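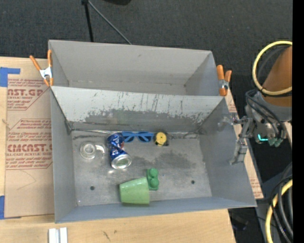
Jianhua Liang reckons I should give up on the sourdough and buy a loaf like a normal person, and after this week I can sort of see the point. Ten days of feeding that jar of starter, morning and night, and what came out of the oven on Wednesday could have propped a door open.

Fri 1 April

So today I had another go. I rang Mum first thing and she swore it was the flour – too old, she said, get some fresh from Womora – and off I went in the drizzle with my big bag. They'd moved everything round again! I spent 20 minutes hunting for strong white and came home with that, a bag of rye I hadn't planned on and a lemon cake (eaten, mostly).

I weighed it all out properly this time. The dough came to 883 grams on the kitchen scales, a bit more than the recipe wanted, but I wasn't going to start pinching bits off. Folded it, left it by the boiler, went and did the ironing, folded it again. It felt livelier than the last one, all stretchy and soft, and I got far too excited and sent Jianhua two messages in a row. The only reply was a thumbs up. Charming.

It's in the fridge now under a tea towel and it's going in the oven tomorrow at 10, once I've walked down to Kivden for the paper. If it's another brick I'm having toast made from shop bread and I won't be telling Mum.

Must ring the dentist on Monday.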